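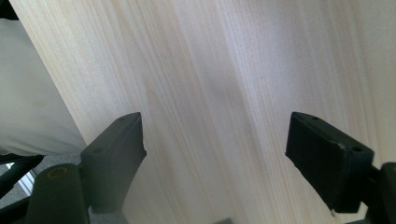 Kiefernplatte, Oberfläche. Stand September

Platte für den langen Tisch bei Standunlow. Maserung fein, leicht wellig, ein paar winzige dunkle Punkte und Ästchen drin. Stören mich nicht, Hsiu-ying fragen ob sie den Kunden stören. Dunklere Streifen mal eng, mal weit, so ist Kiefer halt. Nicht beizen!! Wird fleckig, haben wir beim Regal für Clilell gesehen.

Vormittag

Schliff: erst 120, dann 180, immer mit der Faser. Staubsauger dran, Beutel war voll, gewechselt. Letzter Beutel! Bitte bestellen (Wai-kit?).
Mit Streiflicht von der Fensterseite kontrolliert. Eine Stelle Richtung Stirnseite nochmal von Hand, Klotz mit Kork. Finger drüber, gut. Kanten noch scharf, erst nach dem Zuschnitt brechen, sonst macht mans zweimal.
Länge soll 1.000 mm bleiben, nicht wie im alten Plan. Selvaraj hat die neue Zeichnung, die alte hängt noch am Brett neben der Tür. Weg damit.

Wässern

Mit feuchtem Schwamm drüber, dünn, beide Seiten. Unterseite nicht vergessen, beim letzten mal hat sich das Ding geschüsselt wie ein Dachziegel. 30 min stehen lassen, auf Leisten, Luft von unten. Danach Faser hochgestanden wie erwartet, vor allem im weichen Frühholz. Kurz mit 240 abgenommen, ohne Druck.

Öl

Probestück vom Verschnitt, zwei Felder:
A) Kwok Hartöl klar. Wird mir zu gelb.
B) Kwok mit etwas Weißpigment. Bleibt näher am rohen Holz. Chung-hung findet es kreidig, ich nicht. Wing-yan auch für B.
Also B, ausser Hsiu-ying meldet sich noch.

Menge: 300 ml angerührt, reicht für zwei dünne Aufträge mit Rest. Gut rühren, Pigment setzt sich schnell ab, auch während der Arbeit immer wieder. Mit Pad auftragen, nach 15 min Überstand abnehmen. Lappen ausgebreitet raus auf die Leine, NICHT in den Eimer. Gilt für alle.

Offen

- Lieferschein Brikumel fehlt, Platte war mit 23 mm bestellt, gemessen fast 23. Nachfragen ob die das vor oder nach dem Hobeln rechnen
- Stirnseiten vor dem Ölen noch mit 240, saugen sonst zu viel und werden dunkel
- Gratleisten: Selvaraj macht Schablone, Langlöcher ja, wegen Schwund quer
- Zwischenschliff zweiter Auftrag mit grauem Vlies, liegt in der Schublade unter der Hobelbank
- Probestück beschriften und aufheben, nicht verheizen

Nachtrag 16:40. Hsiu-ying hat angerufen, B ist ok, Äste auch. Erster Auftrag morgen früh, Ofen solange aus lassen und Abrichte bitte nicht laufen lassen bis das Öl angezogen hat.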